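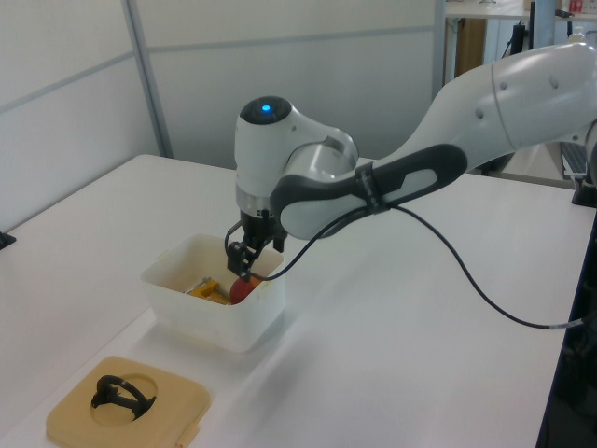 **Does a small arm on a tabletop need a written risk assessment?**

It needs one as soon as a person can reach the gripper while the power is on. Size and speed change what goes into the assessment. They don't remove the need for it.

That question takes up the first chapter of the Duranano Benchtop Safety Kit, which our shop has used since September. The kit is a ring binder, a set of laminated cards, two rolls of floor tape and a login for the online forms. I bought it after Heather Ashby, who runs our test area, asked me which rules we were following and I had to go look for them.

**What you get**

The binder has a checklist for setting up a cell, a form for listing hazards, a sign-off sheet for program changes and a section on grippers. The gripper section is the best part. Most material I had read before treats the arm as the hazard and the fingers as an afterthought. Duranano asks for the closing force, what the fingers do when power drops, and whether a hand can fit between them at full opening. Filling that in took me most of a Monday, and I had to write to Danko for the force figure on our gripper because it wasn't in their manual.

The cable page is short and useful. Strap the cable to the arm close to the wrist, leave enough slack for the full range of motion, then run every joint to its limit by hand and watch for pulling. Anything that lies on the work surface should stay out of the path of the fingers. We changed two of our own runs after reading it.

There is also a page on containers. It tells you to mark where a bin goes, to teach the approach height with the bin in place, and to repeat the check whenever you swap it for one with a taller rim. Kamrul Samarakoon caught a bad height setting with this page the first week.

**What could be better**

The stop button advice is thin. It says "within easy reach" and leaves it there. The older Bultley guide, which costs less, asks you to stand in each working position and touch the button, and I kept that step from it.

The sign-off sheet has no line for the software version. We write it in the margin.

The online forms log you out without warning and lose whatever you typed. I lost a hazard list that way and went back to paper.

The floor tape is poor. It started lifting at the corners where people walk. We replaced it with tape from Tostmont and it has held so far.

**What it doesn't cover**

The kit won't make you compliant by itself, and the first page says so. You still need the current standards that apply where you are, and someone who can read them. It also assumes a fixed arm. If yours is on a cart, the layout section won't help much.

**Price**

We paid 200 dollars for the full kit. Refill forms are extra, though the license lets you copy the paper ones inside your own building.

I would buy the binder again and skip the login if they sold it separately. For a shop with one or two arms and no safety department, it covers the daily habits well. Larger sites will probably have their own version of most of these pages already.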